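Chapter 4
Looking After the Hand-Held Gripper Pair

In the last chapter the arm was left out entirely. Motions were recorded by a person carrying two grippers, one in each hand, and the arm on the Bassey bench only came into play when those motions were replayed. This chapter stays with the hand-held pair. It covers setting it up at the start of a shift, checking it between runs, and replacing the parts that wear.

A hand-held gripper has few moving parts and gets handled far more roughly than anything bolted to a bench. It is carried from room to room, set down on floors, and passed between operators with different grips. Most of the faults in the Skastholm service log are small ones: a finger pad that has started to lift, a marker cube turned slightly on its mount, a cable pulled halfway out of its socket. None of these stops a recording. The files look complete, and the error shows up later, when the arm closes beside the object.

By the end of the chapter you should be able to:

seat a marker cube and check it for play
inspect finger pads and decide when to change them
route cables so that both arms can reach fully
run the 16-point check and fill in the sheet

The terms "left" and "right" always refer to the operator's own hands. This matters when a pair is stored facing the wrong way in its case, and it matters again when ordering spares from Lenex, where the two sides have separate part numbers.

Figures 4.1 to 4.4. Hand-held grippers in use indoors.

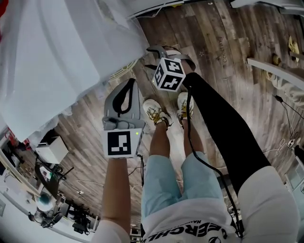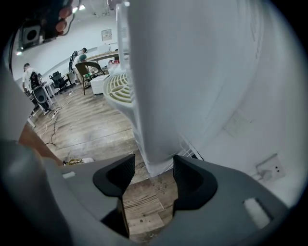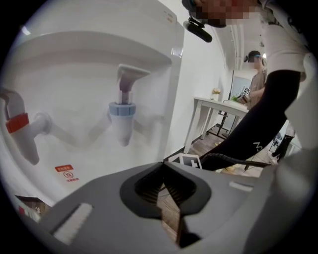
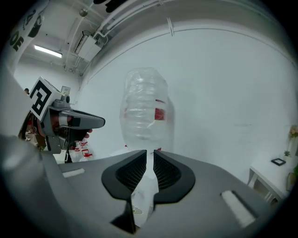 4.1 Before the first run

Start with the power off and both grippers on a clean, flat surface. Wipe the finger pads with a dry cloth and look at the gripping faces under a good light. Dust can be wiped away. A shiny patch means the texture has worn down, and the pad should be changed. Pads are changed in sets of 2, even if only one looks bad, so that both fingers meet the object with the same surface.

Next, hold the gripper body in one hand and try to turn the marker cube with the other. There should be no movement at all. If there is, take the cube off, clean the seat, refit it and repeat the calibration in Section 4.3. Do not pack the seat with tape.

Open and close the jaw slowly over its full travel. On the Cundia software the reading should reach 100 when fully open and return to zero when closed. A reading that stops short usually points to dirt at the finger pivot.

Last, connect the cables and put the equipment on. Stretch each arm forward, then out to the side, then down toward the floor. If a cable goes tight in any position, free more length before recording. Enter the results on the check sheet and sign it. The completed sheet stays with the pair until the end of the shift.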